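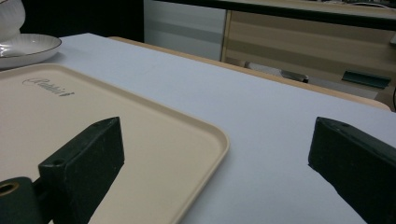

Trays are for carrying and tables are for eating, one reader of our first draft wrote in the margin, so why would anyone leave the one sitting on the other all through the meal?

**Figure 1.** Beige plastic tray on a covered table, with a white plate near it.

## 4. Where the tray ends up

It's a fair question, and I'll admit I thought much the same when we started. I grew up in a house where the tray went straight back behind the bread bin the second the cups were off it, and I assumed that was what trays did everywhere. Then we began visiting homes in Holiscombe and Pranlow, and there they were – on the table before supper, on the table after supper, and often enough still there the next morning with the mail on top.

As Section 2 explained, we had 43 households keep a table diary during June. They filled in a page for any meal that was laid at the main table, noting what went on the table, in what order, and what was still out two hours later. That gave us 860 usable pages. A few came back with gravy on them and one had been used for a shopping list, but we could read them all, so they stayed in (the shopping list is not included in the analysis, though I was tempted!).

### 4.1 The tray as a place

The first thing I want to talk about is size. We had been picturing small round drinks trays when we wrote the diary pages, and the tick box even had a little drawing of one. What people had out was mostly big and rectangular, like the one in Figure 1, with soft corners and a rim that's only slightly raised. Something like that takes up a good piece of a table. You can't push it aside to make room for a dish, so the dish goes on it, or the whole setting shifts over.

In 200 of the 860 pages the tray was down before anything else apart from the table covering. I found that surprising and went back to the diaries to see if people had just ticked the boxes from top to bottom. They hadn't, as far as I can tell, because the tray was sixth on the list. When we asked about it in the follow-up visits, people talked about the tray as a spot on the table, the way you'd talk about a shelf. Sauces live there. The teapot lives there. One household in Pranlow called theirs "the island" and had clearly been calling it that for years.

Plates were kept off it, though. This came up again and again, and it cut across age, household size and how fussy people were about everything else. You might put a jug on the tray, or a bowl that everybody dips into, but your own plate goes on the cloth. Several people looked at me as if I'd asked whether they ate in the bathtub. The only regular exception was a meal carried off to the couch, and those we left out anyway since our diaries only cover the main table.

### 4.2 What's underneath

Table coverings deserve more room than I can give them here, and the Allthorpe study of kitchen textiles handles them much better than we do. Still, you can't really talk about the tray without the thing it sits on. We sorted coverings by how they felt to the hand – smooth, woven or padded – and left color out of it, which I now regret. Nearly everybody with a pale covering brought up stains before we did. Hardly anyone with a dark one mentioned them at all.

That matters for the tray because a lot of people described it as protection. If the covering is pale, the drippy things go on plastic. Makes sense! But then we looked at the diaries, and the tray stayed out just as long in homes with dark coverings, and just as long in homes with bare wood. So I don't think stain worry is what keeps it there, even if it's the first thing people say. My own hunch is that the tray comes out for one reason and stays for another, and the second one is plain convenience. It's already there, it's got things on it, and moving it means moving them.

Smooth coverings do have their own trouble. A big light tray will slide on one if you lean across it, and we heard plenty of stories about that, most of them involving soup. Two homes had put a damp dishcloth under theirs. Another had bought a Bartoš grip mat and then cut it up for drawer liners.

### 4.3 Edges and corners

We also asked people to sketch their table once, with everything on it, and 68 sketches came back (some homes sent more than one, bless them). I spent a happy couple of evenings with these spread over my own table. Very few put the tray in the middle. It tends to sit toward one end or near a corner, usually on the kitchen side, and in quite a few sketches it's drawn hanging past the edge of the table. I don't want to read too much into that last bit. People draw trays too large, the same way they draw houses with enormous doors.

What I do trust is which side it's on. In follow-up visits the tray was on the side the sketch said it would be, even when chairs had been moved. The person nearest to it was generally the one doing the passing, and they didn't always seem to have chosen the job. I'd like to come back to this with proper seating plans, as we only began writing down who sat where partway through the Holiscombe visits, and the early notes are too thin to lean on.

Serving dishes were harder. The diary page lumped pots, jugs and bowls into one box, so we know that something round and white was out but often not what it was for. Section 5 uses the follow-up visits alone for that reason, and starts with teapots.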